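# Irncombe slip fault

The **Irncombe slip fault** was a tracking failure in the Kubiak paired hand-held grippers, found at the Flemville workshop in January 2022. It caused the recorded position of one gripper to drift away from its true position while the operator was still working. Arms that later replayed the recordings closed their jaws in the wrong place. No one was hurt, but one arm pushed a glass lamp off a test table in Irncombe, and the fault took its name from that town.

## Background

The Kubiak grippers are used in pairs, one in each hand. An operator carries out a short task at a table, such as switching on a lamp or moving it to a new spot, and the motion of both grippers is stored. Each session at Flemville ran for 90 minutes. Small household objects were preferred for the work, as they needed light contact and showed errors early.

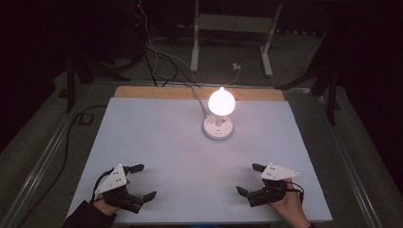 The fault did not appear in every session. Of 14 recordings checked after the Irncombe incident, 6 had drift in the left gripper and none had drift in the right. The error grew slowly and was too small to notice during the task itself. It became clear only when the two tracks were compared at the end of a session.

## Cause

Omolara Okoro, a test engineer at Dernatberg, traced the problem to a worn cable connector. When the cable was pulled at a sharp angle, the signal dropped for a moment and the software filled the gap with an estimate. These estimates added up. The software gave no warning, and its log listed the session as normal.

An earlier report had blamed poor lighting. Okoro repeated the test with the lights up and the lights down and got the same drift both times.

## Changes

The connector was replaced with a locking type, and the software was changed to stop recording after any dropped signal. The affected recordings were withdrawn on Saturday, June 11, 2022. Replay speed at Irncombe was also lowered for the first run of any new recording, with the operator standing at the stop button. Older grippers without the locking connector can still be used if the cable is clipped to the sleeve.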